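Bemia Shared Rooms, Lesville: Frequently Asked Questions

We collected on this page the questions which our guests and members ask most often. If your question is missing, please write to the front desk and Bohdana Stasiv will reply to you, usually the same day.

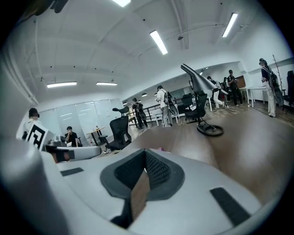
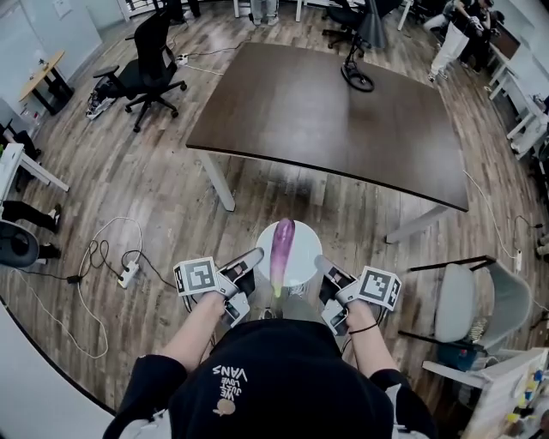
Inside Bemia: the wooden floor in the first picture, a table with its lamp in the second

Where are you exactly?
We are in the Antoniuk building, on the second floor. From Leltberg you can take bus 6 and get off at the last stop. The door code is sent with your booking confirmation.

How much does it cost?
A monthly membership is 247 and includes a desk on all working days. The large room for a whole day is 470. Tea, coffee and heating are in the price. Printing is paid separately.

Can I come only for one day to try?
Yes. The first day is free for everybody who lives in Lesville or Leltberg. Please book it before, as on Tuesday we are often full.

How many guests may I bring?
Each member may bring two guests at one time. They should sign the book at the entrance.

May I move the furniture?
Yes, but please lift it and do not pull it over the floor. In the evening put everything back to its place. The plan of the room hangs beside the light switch.

Can I eat at my desk?
Cold food is fine. For warm meals we ask you to use the kitchen, also when it is only soup. Food left in the fridge is thrown away on Friday, unless it has a name on it.

Is it quiet?
In the mornings mostly yes. After lunch people make more calls. There are two small cabins for telephone, which cannot be reserved, and we ask that you leave them after half an hour if another person is waiting.

I have forgotten something. What should I do?
Look first on the shelf behind the front desk. We keep things there for one month. Chargers we keep longer, for we have a whole box of them already.

How do I cancel?
Send us an e-mail before the 20th and your membership ends with that month. For the large room, cancelling is free until two days before the booking. Later than this we must keep half of the price.

Are dogs allowed?
Unfortunately not at the moment. The contract with the building does not permit it. We have asked again in March and are waiting for the answer.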